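The medicine sort took up most of an afternoon in November and covers everything that had accumulated in the bedroom: creams, gels, tablets, a drawer's worth of plasters. I keep notes on these jobs so the next pass is shorter. The previous notes were lost when I changed laptops, so the rules below are rebuilt from memory and partly from an email to Eino Väisänen, who had asked how I do it.

**Rule 1: cartons stay with their contents.** A bare tube saves space but loses the leaflet, and often the expiry date as well, which on many tubes is crimped into the end seal and wears off. I used to flatten cartons and file them. It failed within a year.

**Rule 2: sort by route first, by complaint second.** Anything for the skin goes in one group, anything swallowed in another, eyes and ears in a third. Within skin, antifungals are kept apart from steroid creams. The cartons are similar in size and the products are not interchangeable.

**Rule 3: upright, long text facing out.** A tall carton stored flat gets buried. Stored upright, the name can be read without lifting anything, provided it runs the length of the box.

The foot gel is a good case for rule 3. The name is printed large down the front in Chinese, with the English alongside, and there is a footprint at the lower end, so it can be identified from across the bed by someone who reads neither. 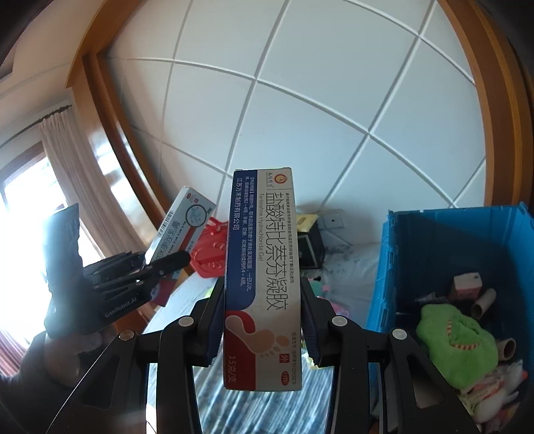
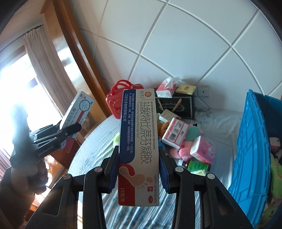 *Terbinafine hydrochloride gel, 15 g per tube, with a second medicine box to the left.*

The red 外 on the right side marks a product for external use. I now check for that character before reading anything else on a Chinese carton, as it settles rule 2 in one step. The OTC oval is near the bottom right corner and is easy to miss.

Storage is a Forport lidded box, 155 mm deep inside. Depth was the only dimension I cared about. The Cestov box I had before was shallower and forced the taller cartons onto their sides – see rule 3. Dividers are cut from cardboard and held with tape. Sólveig Lykkegaard suggested proper acrylic ones, and I may get to that, but the tape has held so far.

Labels: a strip on the lid for each group, plus one dot on each carton for the expiry year. Green is next year or later, yellow is this year. Expired items get no dot and go into a paper bag for the pharmacy. The opening date goes on the carton in pencil.

Total time was nearly 60 minutes for the sorting and another 10 for labels. Most of the sorting time went on leaflets that had been folded back the wrong way and would not fit in with the tube.

Still open:

- The thermometer has no carton and no group.
- Plasters take up more room than everything swallowed put together. They probably need a box of their own.
- The lid strip for eyes and ears is already peeling at one end.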